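Contents Claims Officer - Household and Small Business
Flarkent Claims Services, Sotcombe office
Permanent, full time (part time considered)

We have 2 positions open in our contents team at Sotcombe. Both are permanent and both sit with the group that handles household and small business contents claims after fire, storm, escape of water and theft. We work on behalf of insurers. We do not sell policies and we do not act for policyholders, but most of your day will be spent talking to them.

About the work

When a home or shop is damaged, the building side of the claim usually goes to an assessor and a builder. The contents side comes to us. Someone has to work out what was in the place, what can be cleaned or repaired, what has to be replaced, and what the policy says should be paid for each item. That is the job.

A typical kitchen and laundry claim might run to several pages of items, from the fridge down to the cutlery. A customer who has lost the lot will often remember the television on the first day and the baking trays a fortnight later. You need to be patient with that. Lists get revised, and we would prefer a revised list to one that leaves things out.

You will carry your own caseload from first contact through to settlement. The day-to-day duties are:

Phoning the customer within one business day of the claim being allocated to you and explaining what happens next

Helping customers put together a schedule of loss, including for people who have no receipts, limited English or no access to a computer

Checking items against the policy wording, including sub-limits, excesses and specified items

Pricing replacements on a like-for-like basis and keeping a note of where each price came from

Arranging restorers, cleaners, electricians and specialist repairers from our panel

Writing settlement recommendations that a customer could read and follow

Keeping file notes up to date on Harnevska, our claims system

You will have authority to settle single items up to $1,000 without sign-off once you have finished your training. Anything over that goes to a senior officer, who will normally come back to you the same day.

Small items make up a large part of the work. Customers are often surprised that we ask about pantry goods, linen and storage tubs, but they add up and they are covered under most of the policies we handle. New starters spend their first weeks pricing this kind of thing before they move on to electrical goods, furniture and jewellery.

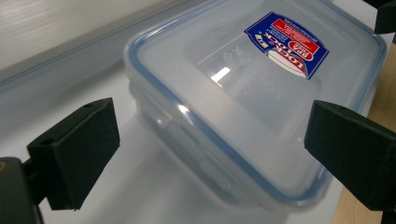

Food storage container with lid and blue seal. Everyday kitchenware is priced item by item.

You will be in the office for most of the week, with site visits as needed. Visits are mostly to properties around Sotcombe and out towards Shemweta. A pool car is available. Some of the places you visit will be smoke damaged or will have had water through them, and we supply boots, gloves and masks. If a site has not been cleared as safe, you don't go in.

Storm season is busy. From October we run an extended roster and you should expect some early starts and the occasional weekend shift, paid at the applicable penalty rates. Leave can be taken over summer but it has to be booked well ahead, and we can't promise everyone the same weeks.

What we are looking for

You don't need to have worked in insurance. People in the current team have come from retail, real estate, a removals company and a public library. What matters more is that you can keep a file in order and hold a sensible conversation with someone who is upset.

You will need:

A current driver's licence

Clear written English and a good phone manner

Comfort with spreadsheets and basic arithmetic, including percentages and GST

The ability to say no to part of a claim, explain the reason and note the customer's right to ask for a review

The right to work in Australia

It would help if you have:

Experience in claims, loss assessing, valuation or a trade

A Certificate III or IV in general insurance or something close to it

A second language

A police check is required before you start. We pay for it. A past offence will not automatically rule you out, and we will talk to you about it before making a decision.

Training

The first 2 weeks are classroom and desk training in Sotcombe. This covers policy wordings, the General Insurance Code of Practice, privacy, Harnevska, and how to spot customers who may need extra support. After that you will sit alongside an experienced officer and take on files gradually. Most people are running a full caseload by the end of their probation, though we don't hold it against anyone who takes a bit longer.

If you don't already have a formal qualification, we will enrol you in one and cover the fees. Study leave is available for assessments.

Pay and conditions

Salary depends on experience and will be discussed at the phone stage, before you give up time for an interview. Superannuation is on top. Overtime is paid or taken as time in lieu, your choice. After probation you can work from home 2 days a week outside storm season. There is parking behind the building, and the bus stops at the corner.

There are no settlement targets tied to pay. Officers are reviewed on timeliness, accuracy and the quality of their file notes - the amount paid out or declined is not part of it.

How to apply

Send a resume and a cover letter of no more than one page through the careers section of the Flarkent website. In the letter, please tell us about a time you had to give someone bad news at work and how you went about it. Applications without a letter will not be read.

Shortlisted applicants will get a short phone call, then an interview in person at Sotcombe with a written exercise. The exercise is a sample contents list and a page of policy wording, and you will have 40 minutes with it. A calculator is fine.

If you need an adjustment at any stage, such as large print, a ground-floor room or extra time, note it on the application form and we will arrange it. We encourage applications from Aboriginal and Torres Strait Islander people, people with disability, and people returning to work after a break.

Applications close at 5 pm on the closing date shown on the website. We reply to everyone who applies. No agencies please.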